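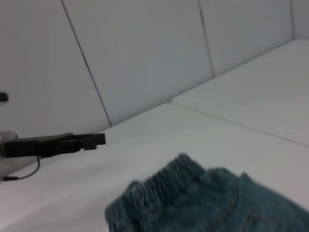 So my sister called around 11 at night (she has no concept of time zones) to ask whether she should buy jeans for my nephew new or just wait for the next bag of hand-me-downs. And I had opinions! So many that I'm putting them here instead of texting her a novel.

I grew up on hand-me-downs. Two older cousins, both taller than me, and everything came down the line in a big black trash bag every December. I loved that bag. You'd stick your whole arm in and pull out a sweatshirt you had been jealous of for two years, and now it was yours, pilled cuffs and all.

Kids' jeans are the best thing to get secondhand, in my opinion. Somebody else has already done the stiff part. Anything with elastic in the waist gets an extra season, easy, and little kids can pull it up by themselves, which matters a lot when you're late for preschool and one shoe is missing.

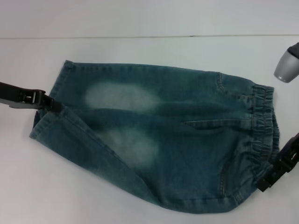 My friend Rocío Agudelo runs a swap out of her garage over in Pallgate and she is strict about it – no stains, no broken zippers, but faded knees are fine. I'm with her on that. Faded is fine! Faded is what people pay extra for at the mall.

What I wouldn't take used: shoes, swimsuits, and anything with a drawstring hood. Also pajamas, but only because ours get worn until you can read through them.

Anyway, I told my sister to wait for the bag. She bought two pairs new the next morning, full price, and he won't wear either one because the button is "too loud." I'm dropping off a bag at her place after lunch.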